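홈 | 제품 | 대여 | 투어 자료실 | 문의

Cindirard 도보투어 송수신기 세트

퀴어 역사 걷기 투어, 프라이드 주간 동네 답사, 소규모 단체여행용. 가이드가 말하면 참가자는 이어폰으로 듣는 물건. 확성기 안 써도 됨.

업데이트 2025년 12월 13일. 가격표는 아직 옛날 거니까 금액은 문의 주세요. 바꾸는 중.

왜 만들었나

골목에서 확성기 켜고 "여기가 예전 게이 바 자리입니다" 하면 동네 사람 다 쳐다봄. 참가자 중에 커밍아웃 안 한 분도 있음. 가이드만 괜찮으면 되는 문제가 아니라서요. 일반 관광용 수신기도 써 봤는데 목걸이 줄이 형광색에 여행사 로고가 큼지막. 그래서 Jillora에서 로고 없는 걸로 따로 뽑았습니다. 본체 무광 검정, 줄도 검정. 무지개 줄은 원하는 분만 선택. 기본 구성에는 안 들어감.

사양

송신기 배터리 600mAh
수신기 배터리 600mAh (송신기랑 같은 배터리, 서로 바꿔 끼워도 됨)
도달 거리 300m, 탁 트인 곳 기준
동시 채널 2
충전 단자 USB-C
이어폰 단자 일반 원형. 본인 이어폰 꽂아도 됨

거리는 진짜 탁 트인 곳 얘깁니다. 강변이나 광장. 벽돌 건물 사이로 꺾어 들어가면 확 줄어요. 모퉁이 돌기 전에 뒷사람 기다리는 게 제일 좋음. 지하 클럽 자리 들어가는 코스면 입구에서 설명 먼저 하고 내려가세요.

채널 나눠쓰기

한쪽은 한국어, 한쪽은 영어로 쓰는 분이 많음. 통역이 송신기를 하나 더 차면 됩니다. 송신기 추가는 별도 주문. 수신기 옆 버튼 길게 누르면 채널 넘어감. 짧게 누르면 음량이라 헷갈리는 분 있음. 출발 전에 한번씩 눌러 보게 하세요.

같은 날 다른 팀이랑 코스 겹치면? 프라이드 주간에 자주 그래요. 송신기 바닥 스위치로 그룹 코드 바꾸고 수신기 다시 등록. 등록은 송신기 옆에 갖다대고 불 초록색 될때까지. 안 되면 껐다 켜기. 그래도 안 되면 전화.

Bakke 케이스

세트에 딸려 오는 보관 겸 충전 케이스. 꽂아두면 충전되고 뚜껑 닫아도 됨. 바퀴 없음, 어깨끈 있음. 비행기 탈 때는 부치지 말고 들고 타세요. 리튬 배터리라서. 항공사마다 규정 다르니까 미리 확인.

안쪽 칸막이는 뺄 수 있음. 빼면 여분 이어폰 커버, 명단, 지도 정도 들어갑니다. 명단은 솔직히 안 넣는 걸 추천. 참가자 실명 적힌 종이 잃어버리면 수신기 잃어버리는 것보다 골치 아픔. 수신기 뒷면에 스티커 번호 있으니 번호로만 관리하세요. 닉네임도 좋고.

녹음 기능

없습니다. 문의 많은데 일부러 뺐어요. 걷다가 참가자가 자기 얘기 하는 경우가 많고, 그게 어디 남는다고 생각하면 말을 안 하게 됨. 송신기도 수신기도 저장 장치 자체가 없음. 가이드 원고 녹음이 필요하면 본인 휴대폰으로 따로.

Ganville 코스 자료

세트 사면 Ganville 구시가 코스 원고가 같이 갑니다. 옛 잡지 편집실 자리, 첫 모임이 열린 찻집, 항구 쪽 술집 골목, 지금 서점까지. 한국어 원고는 이번에 새로 번역. 오타 있으면 알려주세요. 편집실 건물은 3월까지 외벽 공사 중이라 길 건너에서 보는 걸로 동선 바꿔 놨습니다. 찻집은 주인이 바뀌었는데 단체로 들어가는 건 미리 연락하면 됨.

원고는 자유롭게 고쳐 써도 됩니다. 자기 도시 걸로 갈아끼우는 분도 있고. 다만 인터뷰 인용 부분은 그대로 두거나 통째로 빼 주세요. 말한 분들이랑 그렇게 약속한 거라.
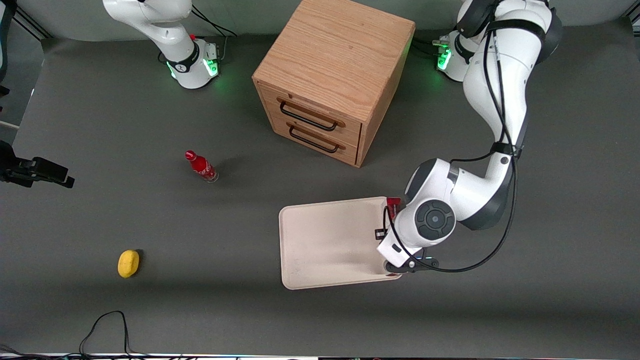 Folke Eklund 님 후기로는, 비 오는 날 항구 코스를 도는데 뒤쪽 사람도 목소리가 또렸했고 무엇보다 지나가는 사람들이 무슨 투어인지 몰라서 편했다고 합니다. 대신 음량 버튼이 작아서 장갑 끼고는 못 누르겠더라고. 줄도 조금 더 길었으면 좋겠다고 했고요.

버튼 얘기는 맞아요. 다음 생산분부터 키울 예정. 이미 사신 분은 붙이는 고무 버튼 보내드림, 주문 번호만 알려주세요. 줄은 긴 걸로 교환 됩니다.

대여

하루 단위 가능. 프라이드 주간은 일찍 마감되니 날짜 정해지면 바로 연락. 반납은 택배나 직접. 이어폰은 위생상 대여에 안 들어가고 일회용 커버는 넉넉히 넣어 드립니다. 비영리 단체는 할인 있음, 서류 복잡하게 안 받아요. 단체 소개 몇 줄이면 됨.

분실한 수신기는 실비 청구. 나중에 찾으면 환불.

택배 상자 겉면에는 회사 이름 Jillora만 찍힙니다. 제품명, 투어 이름 안 적음. 영수증 품목도 '음향기기'로 나가고요. 다르게 필요하면 주문 메모에.

고장 수리

물에 빠진 거: 켜지 말고 그대로 보내기
소리 한쪽만: 이어폰부터 바꿔 보기
등록이 자꾸 풀림: 송신기 배터리 확인. 거의 이거임
케이스 충전 불 안 들어옴: 어댑터 다른 걸로

보증 기간 안이면 왕복 배송비 저희 부담. 지났어도 일단 물어보세요, 배터리 교체 정도는 금방 합니다.

문의하기 | 이용약관 | 개인정보 처리방침 | © Jillora | 맨 위로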